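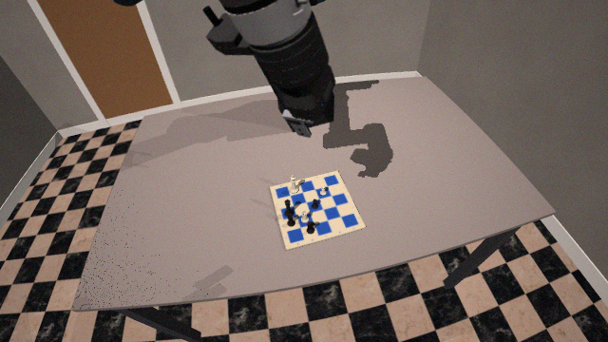 Trinidad Aguirre asked at the end of Friday's class why we were starting a chess course with the part of the game that comes last. Wouldn't it make more sense to learn an opening first, so you at least get to an ending?

I love this question, and the answer takes up most of these notes! With a full board there is so much going on that it's hard to see what any one piece is good at. Take nearly everything away and each piece finally gets to show you. You find out how strong a king is (stronger than you think), how slow a pawn is, and how much one single move can matter.

Chess Endings, Course 3222
Notes for Week 2: Kings and Pawns

Please bring a set to the next session, any size. Room 61, same time. If yours is missing a piece, a coin works fine as a pawn.

The king wakes up

In the middle of the game we hide the king behind pawns and hope for the best. Once the queens are gone, bring him out. A king in the center can attack pawns on both sides of the board, and a king sitting at home on g1 can't do much of anything. If you take one habit away from this week, make it this one: when the heavy pieces come off, look at your king and ask where he wants to be.

The opposition

Two kings stand on the same file with one empty square between them. Neither can step forward, so the player who has to move must give way. We say the other player "has the opposition."

Set this up: White king on e5, White pawn on e4, Black king on e7. Now try it both ways.

Black to move: Black has to step aside, the White king goes around the other side, and the pawn gets home. White wins.

White to move: the Black king keeps facing the White king and the game is a draw with good play.

Same pieces, same squares, and the result depends only on whose turn it is. I've shown this position for years and it still delights me.

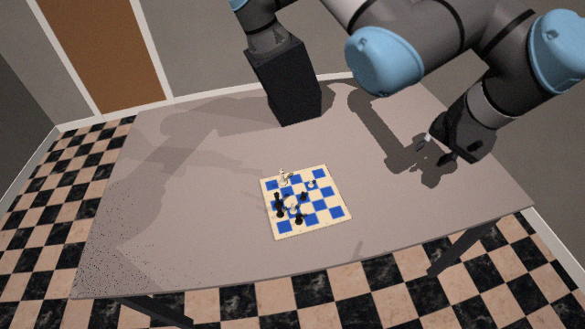
Elias Akl objected that in his own games there are always more pieces left than this, so he never gets to use any of it. Fair point, Elias, but look at how often you get to choose! Every time somebody offers a trade of rooks or knights, the question is what the position will look like afterward. If you know that the king and pawn ending is won, you can trade happily. If you know that it's lost, keep the pieces on and make your opponent work. So the knowledge gets used long before the board clears.

The rule of the square

A passed pawn is running and the enemy king is chasing. Can he catch it? You could count moves one by one, but there's a lovely shortcut. Draw a square in your head, with one side going from the pawn to the last rank and the other side just as long, toward the king. If the king can step into that square on his move, he catches the pawn.

Example: White pawn on h4, Black king on c4, White king too far off to help. The square runs h4, h8, d8, d4. Black to move plays Kd5, gets inside, and catches it. White to move pushes to h5, the square shrinks, and the king is too late.

Watch out for a pawn on its starting square. It can jump two, so draw the square as if it had already moved up one.

Rook pawns

Pawns on the a- and h-files are the troublemakers. If the defending king reaches the corner in front of one, you can't push him out, and the usual result is stalemate or just shuffling back and forth. Even an extra bishop won't help if it doesn't control the corner square where the pawn promotes. Hiba Hattar found this out in a practice game on 11 minutes a side and took it very well, considering.

Stalemate and how to avoid it

Before every quiet move near the end, check that your opponent has something legal to play. It sounds fussy, and it saves half points every single week.
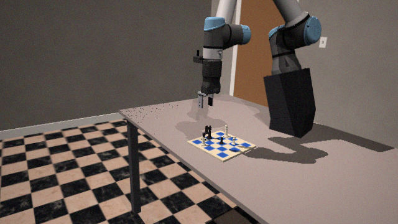
Practice for next time

1. Play the e5/e4/e7 position against a partner four times, switching sides and switching who moves first. Say out loud who has the opposition before each king move.

2. White king on e6, White pawn on e5, Black king on e8. Show that White wins no matter who is to move. Write the moves down for both cases.

3. White pawn on a2, Black king on f3, Black to move, White king on h8. Does the king catch the pawn? Use the square first, then play it out and check yourself.

4. Find one of your own games where you traded the last pieces. Was the pawn ending better for you or worse? Half a page is plenty.

Valdir Toledo has the answer sheet if you're stuck, but give problem 3 a good try before you ask him. Rook endings start next week, and we'll begin with building a bridge.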